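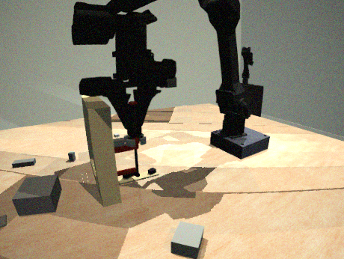 Page last changed: April, 9.40 pm

I promised Noman Zaidi that I would write down what I learned about freezing and thawing our enzyme, before I forget which tube was which. So it is mostly for him, but maybe another person with a cloudy tube will find it useful.

The protein is a small lipase. We express it in E. coli, purify it on a nickel column and store it in the freezer until the assay week. When I joined the group at Sollside, the rule was very simple: make it concentrated, put it in tubes of 300 microlitres, freeze. My supervisor then was Tiruwork Tsegaye and she had used this rule for years with other proteins without any problem. With the lipase I had a problem from the first month. After thawing, the solution had a white haze, and after spinning there was a pellet at the bottom of the tube. The activity was sometimes good and sometimes very poor, and I could not see the pattern.

My first idea was the freezing speed. I compared three ways: directly in the minus 80 freezer, in dry ice with ethanol, and in liquid nitrogen. Liquid nitrogen was the best, but the haze did not go away completely. I was quite disappointed, I must say.

Then Haris Bangash asked me a question which I should have asked myself - what is my buffer? It was sodium phosphate, pH 7.4, because this was the buffer of the column. He explained to me that when sodium phosphate freezes slowly, one of the salts crystallises before the other, and the pH of the liquid that is still left can fall a lot. I had read this during my degree and forgotten it. For many proteins it does not matter. For ours, which does not like acid, it matters very much.

I changed to HEPES by dialysis overnight in the cold room, and I added glycerol to 10 per cent. The next batch thawed clear. I repeated it with two more batches to be sure, and they were clear also.

There are some smaller things I want to record.

The tubes are now 60 microlitres, enough for one plate. Before, I was thawing a big tube, taking a little and freezing it again, and by the third time most of the activity was gone. Usman Kiani measured this properly and his curve is in the shared folder, under the name Pascual (this is what we call the old freezer, please don't ask me why).

Thaw on ice. It takes longer and you will be tempted to hold the tube in your hand. I was tempted too.

Glycerol disturbs the Bradford assay a little, so put the same amount in your blank. I lost one whole afternoon to this.

Do not vortex. Turn the tube over slowly, or mix with the pipette without making foam.

What I still don't understand is the loss in the very dilute tubes, even in the good buffer. Perhaps the protein sticks to the plastic. Sohail Afridi suggested adding a bit of BSA as a carrier, but then I cannot use the same tubes for the light scattering, so I have not tried it yet. If you have experience with low-binding tubes in this range, I would be glad to read about it in the comments.

Noman, the labelled boxes are on the second shelf, the ones with green tape. The old phosphate tubes have grey tape and you may throw them out.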